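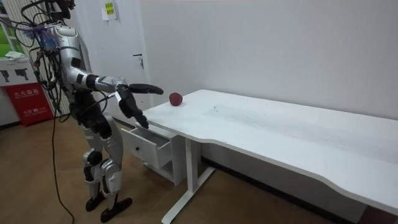
Escritorio blanco mate: marcas grises en el centro del tablero

Foro Sivdale > Mobiliario y superficies > Limpieza y mantenimiento

tablero_2107
Martes, 1 de marzo de 2022
Escritorio largo, tablero blanco liso de acabado mate, canto frontal ligeramente curvo, con cajón. Tiene marcas grises y roces repartidos por la zona central. La pared de detrás también es blanca, así que con luz rasante se ven más de lo que deberían.
Probado hasta ahora: agua templada con jabón neutro y microfibra. Resultado: salió la grasa de los dedos, las marcas siguen igual. Antes de pasar a algo abrasivo prefiero preguntar. No tengo la ficha del tablero y no sé si es laminado, melamina o lacado.

Dehua Lu
Lo primero es distinguir entre depósito y rayado. Pasa la uña en perpendicular a la marca. Si no engancha, lo más probable es material transferido (goma, metal blando, plástico oscuro) y se puede retirar. Si engancha, falta superficie y no hay limpiador que la devuelva.
Para depósitos: alcohol isopropílico en paño, sin verter, pasadas cortas y secado inmediato. Prueba antes en una zona oculta, por ejemplo la cara inferior del vuelo si lleva el mismo acabado.

kumanero42
Esponja de melamina, ligeramente húmeda, sin apretar. Las marcas grises se van en dos minutos. En la oficina de Machala lo hacemos cada octubre con todas las mesas.

Dehua Lu
No la recomendaría en mate. La esponja de melamina es un abrasivo fino y trabaja por desgaste. En un acabado mate sube el brillo de la zona tratada y queda un cerco que no se quita. Equivale a pasar una lija de grano 3000: en una superficie brillante la matiza, en una mate la pule.

kumanero42
En teoría. Nuestras mesas son mates y no tienen cercos.

Marlene Seixas
Depende de la presión y del tablero. He visto las dos cosas. En melamina texturada aguanta bastante, en laca mate se nota a la primera pasada si se mira a contraluz. Sin saber el acabado yo la dejaría para el final — y en ese caso extendida a todo el tablero, nunca en puntos sueltos.
@tablero_2107, ¿qué se apoya en esa mesa? Si las marcas están en el centro y no en el canto, pensaría en bases de aparatos o en objetos arrastrados.

tablero_2107
Prueba de la uña hecha. La mayoría no engancha. Dos de ellas sí, cerca del canto.
Sobre el uso: un soporte de monitor Kumanon con patas de goma negra, ya retirado. Ahora suele estar despejada, como mucho una manzana.

Marlene Seixas
La goma negra encaja. Alcohol primero. Si quedase sombra puede ser migración de plastificante al acabado, y eso ya no es superficial.

rvl_taller
Añado: nada de acetona ni disolvente universal mientras no se sepa qué es. En lacado ablanda la capa. Y el cajón cerrado mientras se limpia, que el líquido baja por el canto curvo y acaba dentro.

tablero_2107
Aplicado isopropílico, tres pasadas. Las marcas de goma han desaparecido casi todas. Queda una sombra tenue y las dos rayas. Sin cambio de brillo visible.

kumanero42
La sombra te la quita la esponja.

Dehua Lu
Y te deja otra más clara. Para las rayas, cera de retoque blanca en muy poca cantidad, rasada con espátula de plástico. Compara el tono antes: el blanco 100 de Fleltent tira a frío y no casa con todos los tableros.

tablero_2107
Pido muestra del 100 y comparo. La sombra la dejo como está.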